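Re: [Hirura-users] Index rebuild stalls on large attachment stores
From: Tibor Kocsis
14:20

Subira Muriithi wrote:
> After moving our archive to the new host, the nightly rebuild
> stops at message 734 every time. No error in the log, the process
> just sits there. Memory use is flat. The archive holds 4000
> messages, nearly all with JPEG attachments. Text search works for
> anything before the stall. Is there a size limit I have missed?

There is no limit on the store as such. The limit is per worker: each thumbnail job gets 70 seconds, and a job that overruns is put back at the head of the queue. If the same job overruns again you get the loop you describe, with nothing logged below debug level.

Set thumb_retry to 1 in the main config and restart. The rebuild should then skip the bad item and write its ID to skipped.txt. Do not raise the timeout first, as that only makes the loop slower.

I tried this on Fodor, our test host, with a store of up to 300 messages.
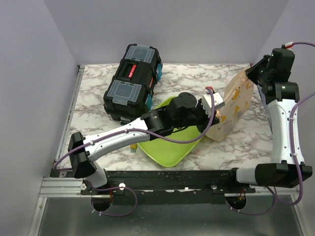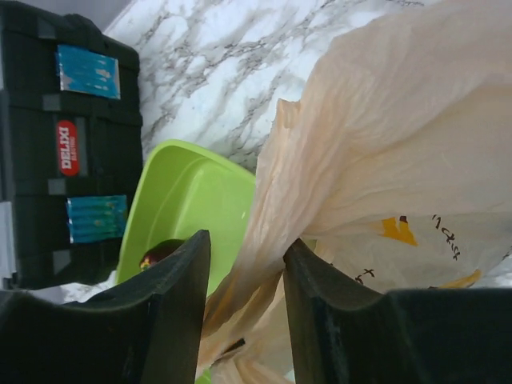
Purple cabling in the first, plastic bag in the second.

Two further points.

The text index and the thumbnail index share one lock file. If you kill the rebuild by hand, remove the lock before the next run or search will go read-only. The init script does not do this for you.

If the old host ran Skeleo as the mail store, check the line endings in the MIME headers. Its export writes bare LF after the boundary line, and our parser then reads the rest of the message as a single part. I would look at message 734 with a plain pager before changing anything else.

If it still stalls, send the debug log from the last restart onwards, compressed.

Tibor

2 replies | 0 shares

Recent in this list
Titix plugin: character set of subject lines
Lock file left behind after upgrade
October maintenance release, call for testing
Moving the archive to a separate disk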